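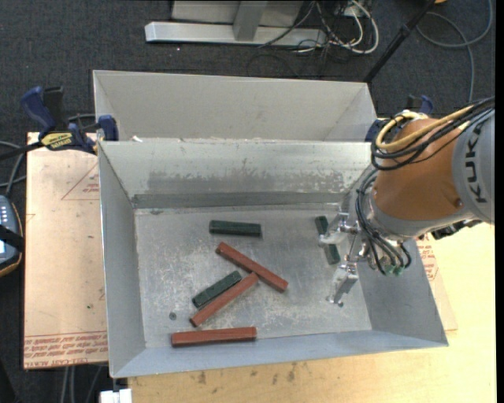
Ticket: Fingers or bin first? Quote runs out before October
Status: Open
Opened: 27 June 2023

Hi all, I need a sanity check before I send the order to Huvent. We're picking bars out of a sheet-metal bin with the KUKA, and I've got 600 dollars left in the small parts budget, so I can't buy everything on my list.

The misses I keep logging are bars lying close together or near a wall. Out on the open floor it's fine! I ran 80 picks yesterday and 13 failed, and 8 of those were next to a wall. The rest were two bars touching.

So, option one is the slim finger set from Luseck. Option two is a new bin with shallower walls – Hegarty will bend one up for us, but they want a drawing first and I haven't made one.

Update: tried a slower approach with the old fingers. Same misses, longer cycle. Put it back.

Update 2: Luseck says the slim set fits our bracket but the screws are extra (of course they are). Still inside the budget. Hegarty's price came in over it, so the bin would have to go on the October request with the Liner project stuff.

I'm leaning toward fingers now, bin later. Can somebody in purchasing tell me if I can split it that way – and does Huvent still take our old account number?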